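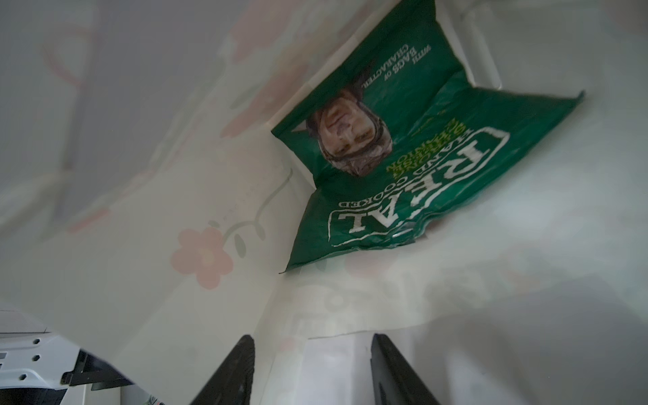
**Gripper comparison, third review meeting**

Held in the upstairs meeting room, Prarkberg site, March. Started 10.05, finished 11.40.

Present: bench team (three), controls, purchasing, and one from the Zadach packing line for items 2 to 4. Apologies from safety, who sent written comments.

**1. Minutes of the last meeting**

Agreed, with one correction. The payload given for the Celden arm was without the wrist camera and its bracket. The figure is to be restated with both fitted before it goes into the report.

Matters arising: the spare controller has come back from repair and is on the shelf by the bench. The cable clips are still outstanding.

**2. Two-finger gripper, soft items**

The bench team reported on the first full block of trials with the black two-finger gripper. 521 picks were attempted, covering thin sheet, folded fabric and bagged goods. 164 were recorded as failures of one kind or another.

Crisp packets were the worst of the bagged goods. The fingers close well enough on a crimped end but slide on the glossy middle of the bag, and a packet lying flat against the side of a container gives them very little to get hold of. Packing line said their own people pick these up by the corner and asked whether the arm could be told to do the same. Controls said it could if the camera finds the corner, and that this is a vision question more than a gripper one.

Thin sheet went better than expected. Pinching a raised fold works. Pressing down on a flat area and closing does not, and twice the pads marked the sheet. It was asked whether the pads were clean on those two runs. The log does not say. Pad cleaning to be written into the log sheet from now on.

There was some discussion of what counts as a failure. A packet lifted and then dropped over the container has been logged as a failure by one operator and as a part success by another. Agreed that a pick only counts if the item is held until the arm reaches the put-down point. The 164 will be gone through again on that basis.

**3. Suction cup gripper**

Only 35 picks done so far, so no comparison to be drawn yet. The cup holds a full packet well and loses a slack one. It will not hold the fabric at all, as expected.

Purchasing pointed out that the suction unit needs an air supply at the Zadach line, where there is none on the near side. Packing line to find out what it would take to run one across. Bench team asked that this should not hold up the trials, and the meeting agreed.

The larger cup from Bielecka has arrived but the thread is different. An adaptor is being made in the workshop.

**4. Wrist camera**

Close-up views are usable, though anything nearer the lens than the fingertips goes soft. Printing on packets can be read when it is upside down to the camera, but the label reader rejects it. Controls will try turning the picture before it is passed to the reader and will report back with timings.

Pale items on a pale background remain difficult. The fold finder misses shallow creases in white or lightly patterned sheet under even light. A side lamp was suggested. Safety's written comments ask that any lamp be fixed to the bench and kept off the arm, and that its cable be kept out of the arm's reach. Agreed.

A second camera above the bench was proposed again. Left until the side lamp has been tried.

**5. Controllers**

The Celden controller and the older one were run with the same pick program. The Celden unit stops more smoothly and gives a clearer message when the fingers meet something too early. The older one is easier to change settings on during a run, and two of the bench team still prefer it for that reason.

Controls asked for all remaining gripper trials to be done on the Celden unit so that the results can be set side by side. Agreed, although it means repeating the first day's fabric picks.

**6. Costs**

Spending to date is 2,611, all on grippers, pads and fittings. The camera and bracket came out of last year's money and are not included. Purchasing asked for no more orders for pads until the present stock has been counted. A quote for softer pads with a ribbed face may be asked for in the meantime, without commitment.

**7. Any other business**

The stop button on the left of the bench is partly hidden by the tote rack. Rack to be moved before the next run.

Item bins are being put back unlabelled. Please label them.

**Actions**

| Action | Who | When |
|---|---|---|
| Restate Celden arm payload with camera and bracket | Controls | Before report |
| Recheck logged failures against the new rule | Bench team | Next meeting |
| Add pad cleaning to log sheet | Bench team | At once |
| Air supply at Zadach line | Packing line | Next meeting |
| Finish adaptor for Bielecka cup | Workshop | End of March |
| Turned picture test, with timings | Controls | Next meeting |
| Fit side lamp to bench | Bench team | Before next sheet trials |
| Pad stock count, quote for ribbed pads | Purchasing | Next meeting |
| Move tote rack | Bench team | Before next run |

Next meeting: same room, 10.00, once the suction trials are complete.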